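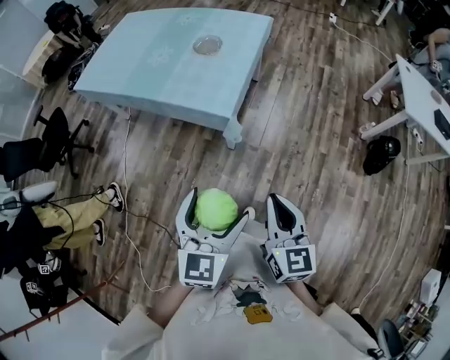 Slower on the close, Demetrio said, or Odlow would learn to crush things, and then where would we be? Fair enough! I'd done 46 lettuce pickups since breakfast and my squeeze was getting mean. We needed 200 by tonight, 814 by the end of the month – and every one had to go in the glass bowl like I meant it.

So I eased off. I let the fingers come together the way my grandmother shut the piano (she had a baby upstairs, usually one of us) and I carried that one across to the blue table and set it down.

"That's a keeper," he said.

I wondered if Odlow would ever pick up the piano part.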